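Interiors > Retail > News

Aguirre opens tableware shop in former Dutdale print works

April 25, 2018

Architect Chia-hao Tseng has completed the first permanent shop for tableware company Aguirre, fitting it into the ground floor of a former print works in Dutdale.

The shop covers 2,095 square feet and opened to customers earlier this month. Aguirre had previously sold its plates, bowls and glasses through department stores and a small counter at its warehouse in Erkberg, which will close in June.

Tseng's design leaves most of the old building in view. The brick walls were cleaned and left unpainted, and the concrete floor was ground back and sealed. A suspended ceiling put in by a previous tenant was taken down, adding almost four feet to the height of the main room and exposing a row of steel beams that had been hidden for decades.

"The building was in better condition than anyone expected," said Tseng. "We spent the first few weeks taking things out, and by the end of that we had a much shorter list of things to put in."

The main addition is a run of plaster shelving that starts beside the entrance and follows the long north wall to the back of the shop. It is divided into 14 bays, each holding a single range. The shelves are deep enough for stacked dinner plates but stop at shoulder height, so that customers can reach everything on display without asking for help.

Lighting is built into the underside of each shelf. Tseng tested several color temperatures with samples of Aguirre's glazes before settling on a slightly warm white, which he said was the only one that did not turn the company's gray range green.

The cash desk sits in the center of the room instead of by the door. It is a low block of the same plaster, with a recessed counter on one side for wrapping and a drawer for returns on the other. Staff can see both entrances from it – one on the street and one on the yard behind, where there is parking for customers collecting larger orders. 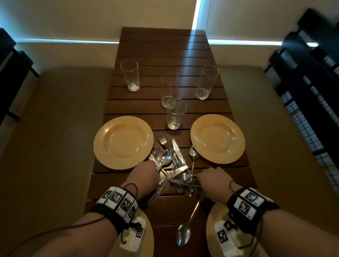
Yellow plates, clear glasses and cutlery on a slatted wood table.

A second, smaller room of 690 square feet opens off the back of the shop. It was the paper store when the print works was running and has thick walls and only one window. Aguirre will use it for seasonal displays and for trade appointments with restaurants and hotels, which make up a growing part of its business.

Access to this room was one of the harder parts of the job. The floor was two steps lower than the rest of the building, and the doorway was too narrow for a wheelchair. Tseng widened the opening and raised the floor to match the main room, leaving a shallow void underneath that now carries the heating pipes and cables.

The joinery was made by Flultum, a workshop in Erkberg that also produced the sliding doors between the two rooms. The doors are solid ash, finished with a clear oil, and hang from a track fixed to one of the original beams. When open, they slide behind the last bay of shelving.

Thịnh Hồ, who heads retail at Aguirre, said the company looked at several newer units in the center of town before choosing the print works. Most were larger, but had low ceilings and full-width glass fronts.

"A glass front sounds good until you try to stand shelves against it," said Hồ. "We need walls. We sell things that sit on shelves, and people want to pick them up and turn them over."

The street front has been changed very little. Its three arched windows were repaired and reglazed, and the timber frames were painted a dark gray-green to match traces of old paint found under the sills. The company's name appears once, in small metal letters beside the door. A larger sign was considered and dropped after talks with the town's planning office, which asked that the painted lettering of the old printing firm be kept on the gable.

Storage was moved upstairs to free up the ground floor. A goods lift left behind by the printers was beyond repair, so its shaft was used for a new one that comes out beside the cash desk. Staff can bring down boxed sets while a customer is paying.

Construction took 4 months, one longer than planned. The delay came from the floor of the main room, where grinding uncovered a set of machine pits filled with rubble. These were dug out and refilled with concrete in a slightly darker mix, and their outlines can be made out in the finished surface.

Aguirre has not said what it spent on the project. Hồ said the cost per square foot was lower than for the department store counters the company fitted out in past years, mainly as a result of how little new material was needed.

The upper floor still has two unused rooms facing the street. Tseng has drawn up plans to turn them into an office and a studio for the company's glaze designers, who currently work in Erkberg. A decision on that stage is expected after the Erkberg counter closes.

Tseng set up his practice in Dutdale after several years working on museum interiors. His earlier projects include a bookshop and a pharmacy, both in the same part of town. He is now working on the conversion of a small bank branch into a bakery, with building work due to begin in June.

The Aguirre shop is open daily except on public holidays, with trade visits to the back room by appointment.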